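3.2 Mixed household items in open bins

The second part of our study concerns what people keep together when they have only one container for many kinds of things. In the first part (Section 3.1) we looked at cupboards and drawers, where the shape of the furniture already gives some order. A bin gives no such order. Everything goes to the same floor, and each item takes the position that the walls and the other items leave for it.

The material was collected in Prundmont during January. The households taking part in the survey gave us written lists of the contents of one storage bin each, and we received 174 lists that were complete enough to use. Altogether the lists name 1,416 items. We did not ask the households to clean or sort the bin before writing, and the instructions said clearly that broken or forgotten things should also be included. Some lists were very short. One of them had only the words "cables, all old."

From the lists we made small item sets for the layout trials. A set had to bring together things from different rooms of the home, because this was the most frequent type of mixture in the lists. Kitchen things were named together with writing tools, lights, toys and packaging. We kept the sets small on purpose. In earlier trials with full bins, the lower items could not be described at all without moving the upper ones, and moving them changed the layout we wanted to describe.

For each layout we noted three properties. The first is contact, meaning which items touch each other. The second is orientation, meaning whether a long item lies along a wall or across the floor. The third is the nearest wall. We did not measure distances. After several attempts we found that two persons describing the same layout agreed well on contact and orientation, but they gave different distances between round items, and it was not clear to us from which point such a distance should be taken.

Figure 4 gives one layout of the set we call Lavari, with six items in a gray bin. The set is useful for discussion because it has both long and round forms, and because the long forms are of several kinds. The soda can reaches the rim of the blue goblet on one side and the handle of the flashlight on the other. So these three items make one connected group, although a household would probably never put them together by purpose. The marker and the flashlight both lie nearly parallel to the front wall. The corn has a similar direction but is close to the back wall, and for our coding this counts as a different place with the same orientation.

The goblet is the most difficult item to code. When it is tipped on its side, it has a wide end and a narrow middle, and the direction of the stem is not the same thing as the direction in which the cup opens. We decided to use the line from the foot to the rim. With this rule the goblet in Figure 4 is coded as lying across the bin, from back to front. The bowl has no orientation in our scheme. We code only if the opening is up, down or to the side. 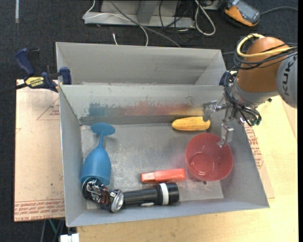
Figure 4. Layout of the Lavari set: goblet, soda can, flashlight, marker, bowl and ear of corn. The colored smears on the inner back wall are not part of the coding.

3.3 Condition of the bin and of the items

We did not replace bins when their surface became worn. In the household lists, many bins were described as old, scratched or stained, and a perfectly clean bin would be far from this material. The floor in Figure 4 has pale scratches and dusty marks, and the back wall carries blue, reddish-pink and yellowish residue. We considered recording such marks as a separate property — for example, to ask whether people notice a small item less easily on a worn floor — but the present data do not allow a conclusion about this.

The same choice was made for the items. A can that looks bent or dented stayed in the set. Its form matters for the coding only when it is no longer clear which way is its long side, and this problem did not appear in the Lavari layouts. For the Macedo set, which contains soft packaging, the problem appeared often, and we had to leave out the orientation of two items completely.

3.4 Descriptions by readers

The layouts were then shown to readers who had not taken part in the survey. They were asked to write, in their own words, where one named item was. We collected 3,000 such descriptions, and 300 of them were coded a second time by another person. The version of the coding guide used for this work is dated 1/8/24.

Most readers used a neighbor item to give the place ("next to the flashlight") and used the wall only when the item stood alone. Color words were common even when they were not needed. In the Lavari set there is only one bowl, but many readers still wrote its color before its name. We keep these words in the data. In the Lellard set, where two cups have the same form, the color word is necessary, and the two cases are compared in Section 4.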